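Equipment Review: Kanberg Stoneware Mug, Matte Black

The Clodside housing office purchased 24 Kanberg mugs in March for its shared kitchens and has reviewed them after daily use by residents. Each mug holds 400 ml and was supplied by Brekke in plain cardboard trays.

The glaze has held up well in the dishwasher. The handle suits most hands – larger ones included – though the mug is heavy when full. Tea stains are hard to see on the dark interior and call for regular scrubbing.

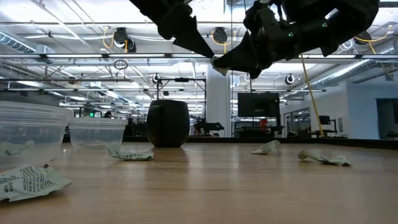

How long does the mug keep a drink warm?
Coffee poured fresh remained pleasant to drink for roughly 45 minutes with a saucer placed on top.

The office rates the mug as good and will order it again for the second floor. Staff should note that the matching Kanberg lid is sold separately.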